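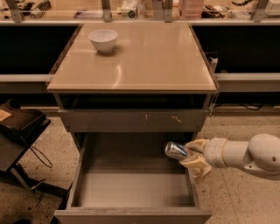 How I Clear Water Rings Off a Glossy Tabletop

My cabinet top picks up cloudy rings every July, when everyone in the house is setting down iced drinks all day long. I've tried a bunch of fixes, and this is the one I keep going back to!

First, wipe the top with a soft damp cloth and dry it well. Any grit left behind will scratch once you start rubbing.
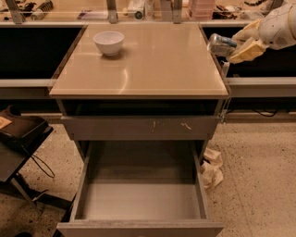

Next, lay a clean cotton T-shirt over the ring and run a warm iron across it, no steam, for 17 seconds. Lift, look, and go again if the ring is still there (mine usually needs 2 passes). Try a hidden corner first, and skip the iron completely if your top is plastic or you're not sure what the finish is.

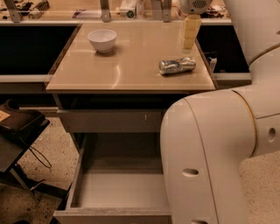

Once it's cooled off, rub in a little paste wax. I use the Gatex one from the hardware store in Prurnside, and a small dab covers plenty. Let it haze over, then buff with a dry cloth until it stops feeling tacky. Leave it alone overnight before you put anything heavy back.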